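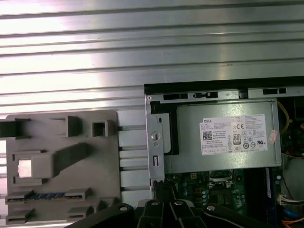
One buyer in Perndale wrote in to ask whether the slotted top would mark a painted case, and added that two months of daily use had left no scratches on theirs. Most cases slide along the rails without trouble. For glossy panels we suggest a thin mat.

Zula Grooved Bench Top, aluminum

A work surface for taking apart and rebuilding desktop computers. The long grooves keep small screws from rolling off the side, and the top has room for an open chassis with the parts you have pulled from it lying next to it. Plastic brackets and covers can stay on the bench until they go back in.

Width: 64 inches
Depth: 23 inches
Surface: ribbed aluminum with open slots between rails
Item number: 1572
Price: $614, legs sold separately

The top ships flat from our Stasdale warehouse in one carton. Two people should lift it. It bolts to the Kovačević steel leg set or to any frame with a flat upper rail.

Clean with a dry brush first, then a damp cloth. Do not use bleach. Screws that drop into the slots can be picked out with a magnet.

Unplug any computer before you set it on the bench. Aluminum conducts electricity, so do not run a bare board directly on the rails. Leave the power supply closed.

Orders placed before noon leave the same day. Replacement end caps are listed under Parts.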